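3.2 Collection in lived-in homes

The table-clearing portion of the Pakuvside set was collected in homes with their furniture and belongings in place. We chose this over a mock kitchen in the lab after a pilot at Girberg, where a policy trained on lab tables did well on the same tables and poorly on any other. The operator works with two hand-held grippers, one in each hand, and each gripper carries its own wide-angle camera. No robot is present during collection. Gripper pose is recovered offline from the video, and jaw opening is read from the same frames by tracking the finger links.

Operators were told to clear a table of used packaging and put it in a bin next to the table. They were given no fixed order of items and no fixed assignment of left and right hands. Food, drink containers and other household objects were to be left where they were. The instruction sheet was a single page, and we did not correct operators during a session unless a gripper lost tracking.

Soft packaging makes up most of what is picked up in these sessions. It has no stable shape, and a grasp changes it further. Figure 2a was recorded by one gripper with a crumpled piece of paper packaging between its pads. The second gripper is at the right, near a red and white carton, and other wrappers lie across the table. The bin's white rim can be seen beyond the carton. 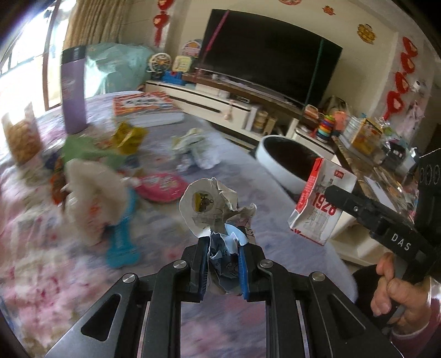 3.3 Segmentation and labels

Each session was split into episodes, where one episode covers the approach to a single item, the grasp, the transfer and the release. Split points were proposed from jaw opening and then checked by an annotator. After removing episodes with lost tracking or with two items grasped together, roughly 3,000 episodes remained. We kept failed grasps when the operator recovered within the same episode, as early tests showed that dropping them made the policy less willing to try again.

Annotators gave each episode one of four item labels: paper, film, rigid carton, and other. The label describes how the item behaves when squeezed, so a coated paper wrapper that springs back is labeled as film. This rule caused most of the disagreements between annotators. We settled them by looking at the closing part of the grasp only.

3.4 Release point

A release was first marked at the moment the jaws began to open. This turned out to be too early for light wrappers, which can cling to a pad after the jaws part. In the Nitau release of the labels we moved the mark to the first frame in which the item is clear of both pads. Episodes where that frame could not be found, usually because a gripper blocked the view into the bin, were marked as uncertain and left out of training for the release head. They are still used for the approach and grasp.

The bin opening is also a difficult target. A dark liner gives few features to match, and trash already inside changes the appearance of the opening from one episode to the next. The rim is the most useful cue when it contrasts with the liner. In Figure 2b, a white rim holds down a black garbage bag, and wrappers and paper lie inside. The gripper's right pad is against the side of the bagged bin, and its left pad is over the tablecloth. We count contact of this kind as allowed, and did not filter it out. A policy that avoids the bin entirely tends to release too high.
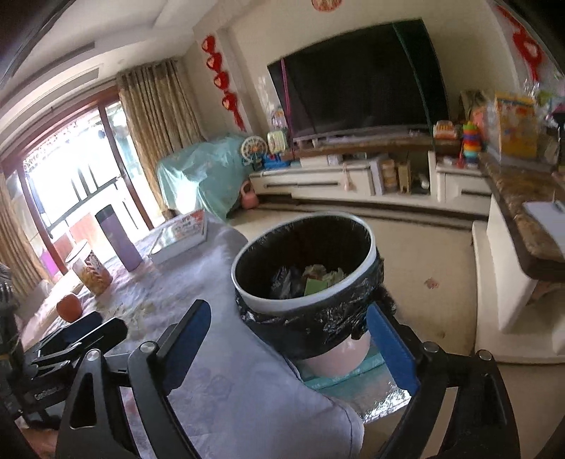 4 Policy and training

We train a single diffusion policy, Oprea, on all four item labels. Inputs are the two wrist views and the relative pose between the grippers. The policy sees the 2 most recent frames from each view and predicts a short sequence of relative motions and jaw openings for both hands. We do not give it a map of the room or the position of the bin. At test time the grippers are mounted on two fixed arms, and the wrist cameras are the same model used in collection.

Training was repeated with 9 random seeds, and all results in Section 5 are averages over these runs.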